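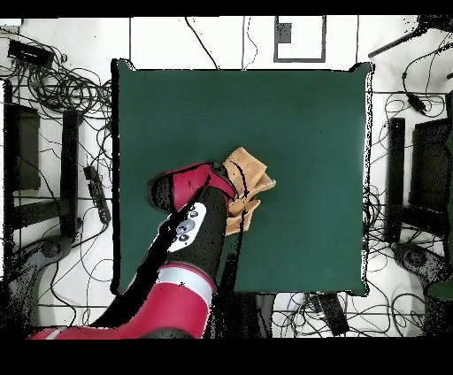 Folding laundry by robot began as a winter project at Grastby, a shared workshop where the builder rents a bench for the colder months. "I wanted something I could chip away at after tea," she tells me, and then she's off, talking about cloth for a good ten minutes! The red and black arm works over a dark green tabletop, with black cables spread across the floor on both sides, and she can tell you where every one of them goes. Her control program, Wonico, has had 521 revisions since June.

"A block stays the shape you left it," she says. "A towel has its own ideas, and I love that." She has logged 2,298 grasps so far, most of them on thick terry (the loops give the fingers something to bite). Her favourite part is the approach, with the fingers open and low, going for a loose corner.
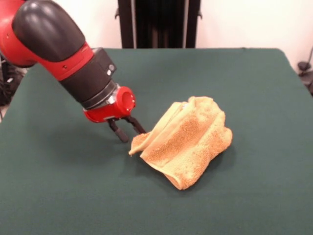 What comes next

"Tea towels, then a fitted sheet. Ask me again in 3 years!"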